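Seconds out: my first month of swapping instead of shopping

24/05/2025

I went to my first clothes swap in Mustmont and came home so pleased with myself that I had to write it all down before I forgot the details!

The idea is as old as the hills. You bring things you no longer wear, you get a token for each, and you spend the tokens on whatever takes your fancy from the rails. I took 7 pieces in a big shopping bag and came back with five, plus two tokens tucked in my purse for August, when they do it all again with the summer stuff.

Judite Marinho talked me into it. She has been going for years and gave me one piece of advice on the bus, which was to try the men's rail first. She was right. The knitwear there was miles better - thick, plain, properly made - and I found a navy jumper that might be the warmest thing I own. It had a small hole under one arm, so I spent a very happy evening with a darning needle and a mug of tea, and you'd have to go looking to find the mend.

Darning, by the way, is so much easier than I'd been led to believe. You weave up and down and then across, you keep it loose, and if it looks a bit wobbly you carry on anyway. Rostam Rezaei left a comment on my last post asking which thread I use. For jumpers I like a fine wool as near to the colour as I can get, and for T-shirts and anything stretchy I use ordinary cotton, doubled, with tiny stitches on the wrong side.

The other thing I've been learning is how to wash second-hand clothes without ruining them. Wool gets cool water, a drop of the gentle stuff, and a lie down on a towel afterwards. Sweatshirts are much tougher, but I still turn them inside out and dry them on the airer (the dryer at our old flat ate two of my favourites and I haven't forgiven it). If something smells of somebody else's wardrobe, a full day on the line in a good wind does more than any spray.

I also had a go at counting what I own, drawer by drawer. 24 tops! And I wear the same five, week in, week out. So the rest are being sorted into keep, mend and swap, and the mend pile is already the tallest.

If you're anywhere near Mustmont, do come in August. Bring clean things you'd be happy to hand to a friend, wear something easy to pull a jumper on over, and get there early if you want coats, as they'd all gone before I'd finished my first lap. I'll be over by the men's rail again, I should think, with my two tokens at the ready.
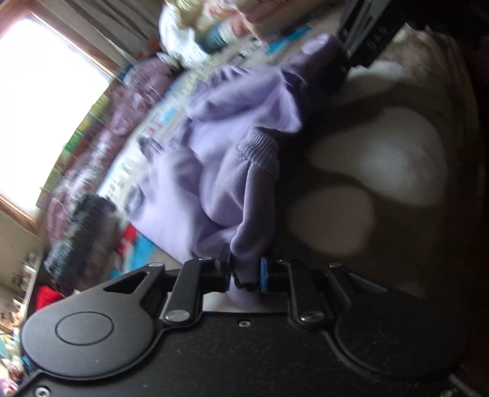
A lavender top.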